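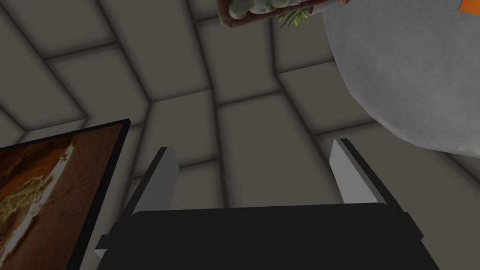 Tierney's view, reported on the morning call, is that comparing grippers in simulation is a waste of a week, and that any numbers I get before the Indero unit is on a real arm will have to be thrown out. The contact model is too forgiving, the friction is a guess, and the pads do not wear. I agree with the second and third points and have written them into the notes. I am going ahead anyway, at least through the end of April, as the real arm is not free before then.

Setup today was the Juvport simulator with the parallel gripper, flat plate fingers on a black palm housing. The wrist camera view shows both fingers and the top of the housing, which is enough to check opening width by eye against the joint readout. The fingers were wide open with nothing between them when I saved the render. The ceiling panels came out with soft dark seams and the lighting is flat, so I left the renderer settings alone.

First test was the controller, before any grasping. I ran the position controller at the default gain and got a small overshoot on closing, then ringing that took too long to die out. Dropped the gain and raised the damping. The ringing went away, but closing time climbed to 700 ms, slower than I want for the pick cycle. Settled on a middle value for now. The Galtadel controller has a force mode that might avoid the tradeoff, but its config file uses different joint names and I lost most of an hour to that. The error message only says the joint is missing. It does not say which one.

Second test was grasp and hold on the standard block, both controllers, same start pose. 102 trials on the position controller, 5 dropped. All of the drops came with the wrist rolled past 22 degrees, so I suspect the approach path more than the grip force. Force mode was not run to the end. It stopped partway with a solver warning about penetration depth, and I do not trust the trials before the warning either. Need to halve the time step and repeat both sets so they match.

Camera offset is still wrong by a small amount. The palm sits lower in the view than the drawing says it should. Either the mount transform is in the wrong order or the drawing is out of date. Check the drawing first.

Tierney wants the real pad material measured before friction gets touched again. Fair. Asked for a sample. Left the position controller set running with the smaller time step at 6 pm and went home.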